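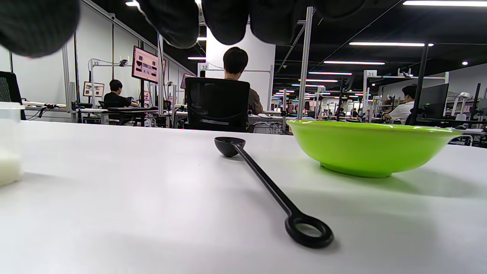 ok so has anyone else stalled out in the middle of Urkska? I'm on page 270 and I have been on page 270 since I think the dinosaurs. Loved book one, tore through book two, and now the third one opens with the salt harvest and just... stays there. Nobody leaves the village for 124 pages. I was reading at the table this morning with the black spoon and the lime green bowl in front of me and caught myself studying the loop on the end of the spoon handle instead of turning the page. Not a good sign. So two questions. Does it pick up, and do I need to have read the novella (Gosling) first because people keep mentioning a sister and I have no memory of a sister. No spoilers past 270 pls.

- posted by pagedragger, 21 Apr 2022

Re: stuck in Urkska
by thimbleweed

It picks up. Hang on until the ferry. You'll know the ferry when you get there.

And yes read Gosling. It's short, like an evening. The sister is the whole point of it. I have no idea why the publisher didn't just stick it in the front of book three as a prologue, half the complaints I see would go away.

Re: stuck in Urkska
by oldmarginalia

Going to disagree on both. I thought the salt section was the best thing in the series so far. It's slow, sure, but the author is setting up who owes what to who and every one of those debts comes due later. If you skim it the end won't land. Read it slower, not faster.

Also Gosling is skippable. I read it after and it took away a suprise I would rather have had in the main book.

Re: stuck in Urkska
by thimbleweed

It only takes away the surprise if you read it AFTER lol. Read it before and the reveal plays as dread. Way better imo.

Re: stuck in Urkska
by oldmarginalia

Dread is not better. I had no clue about the sister until the letter and I yelled out loud on a bus.

Re: stuck in Urkska
by kettle_and_spine

can you two use spoiler tags. "the letter" is past 270

Re: stuck in Urkska
by oldmarginalia

Sorry. There are lots of letters. Forget I said it

Re: stuck in Urkska
by pagedragger

It's fine, I've already forgotten, I can't hold a plot in my head this week anyway. Leaning toward Gosling first. Is it only ebook? My library has nothing.

Re: stuck in Urkska
by kettle_and_spine

Ebook, plus it's in the back of the Domstead paperback (book two), but only the reissue with the gray cover. Check yours, you might own it already. I had it on my shelf for a year without knowing. If your copy is the first printing you're out of luck.

Page counts btw, in case it helps anybody plan - the whole set is 1,946 pages counting the novella. I added it up when I was deciding whether to start a reread before August.

Re: stuck in Urkska
by pagedragger

GRAY COVER. It's in the back. After the acknowledgments, which I never read because who does. Thank you!!

Re: stuck in Urkska
by thimbleweed

I read acknowledgments :(

Re: stuck in Urkska
by bramblecourt

Jumping in with the unpopular take. I quit Urkska and I don't regret it. Gave it 200 pages, which is more than I give most things. The first book was about people I cared about and the third one is about a tax on salt. Prose is gorgeous, fine. So is the prose in plenty of books where stuff happens.

I don't think anyone should have to wait for a ferry. If a book needs a "it gets good at" then that's a problem with the book.

Re: stuck in Urkska
by oldmarginalia

You gave it 200 pages and it's the third book in a series. You'd already read the first two. Every long series has a breather. And things do happen, they just happen at dinner and in kitchens. The scene with the aunt and the scales is as tense as any of the fights in Domstead.

Re: stuck in Urkska
by bramblecourt

The aunt and the scales scene is eleven pages of weighing.

Re: stuck in Urkska
by oldmarginalia

Yes! And she's lying the whole time!

Re: stuck in Urkska
by bramblecourt

...wait is she

Re: stuck in Urkska
by thimbleweed

oh no bramble. oh you have to go back

Re: stuck in Urkska
by kettle_and_spine

I missed that too the first time. Got it on the audiobook, the narrator does a little pause before each number. Audio is honestly how I got thru the slow part, I had it on while doing dishes and making lunches. The map stuff is hard to follow without the print though so I'd go back and forth.

Re: stuck in Urkska
by bramblecourt

Fine. I'm not promising anything. I'll reread that one chapter and if she's lying I'll come back and say so.

Re: stuck in Urkska
by pagedragger

Update. Read Gosling last night in one go. Team thimbleweed, sorry marginalia. I went back to 270 and the whole conversation at the well means something different now. Up to 310ish. Still no ferry. But I'm not annoyed anymore, I kind of like the village?? Still think the harvest could lose thirty pages.

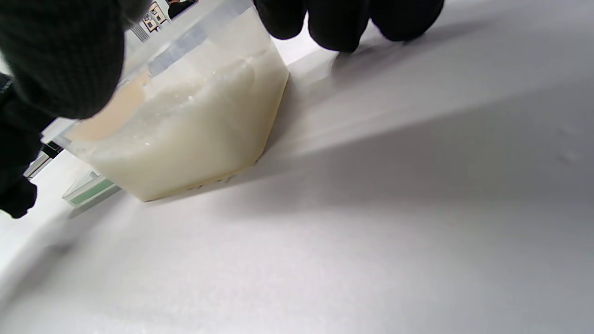
Re: what comes after (was: stuck in Urkska)
by thimbleweed

Told you :) Changing the subject line since we're sort of unstuck. Book four is Lultance and it's the fast one. Have it in the house before you finish three, I mean it. I had to wait on a library hold and it was awful.

Re: what comes after (was: stuck in Urkska)
by oldmarginalia

Lultance is the weakest of the four. Everybody's running places. I like it ok but it reads as if an editor told her to cut the kitchens.

Re: what comes after (was: stuck in Urkska)
by kettle_and_spine

See and I'd put it first. Lultance, then book one, then Urkska, then Domstead last. Domstead has that middle stretch with the cousins that I've skipped on every reread.

Re: what comes after (was: stuck in Urkska)
by oldmarginalia

Domstead LAST? I need to lie down

Re: what comes after (was: stuck in Urkska)
by bramblecourt

Back. Reread the scales chapter. She's lying. She's lying from the second weight on and I read right past it because I was bored and looking for a swordfight. I'm mad. Starting the book over from page one, don't talk to me

Re: what comes after (was: stuck in Urkska)
by pagedragger

Want to read along? I can wait at the ferry if I ever find it. Could do a chapter every couple days and post here. Spoiler tags for anything past wherever the slowest person is, which will be me.

Re: what comes after (was: stuck in Urkska)
by bramblecourt

Sure. Chapter one and two to start, they're short. Do I have to read Gosling

Re: what comes after (was: stuck in Urkska)
by thimbleweed

YES

Re: what comes after (was: stuck in Urkska)
by oldmarginalia

No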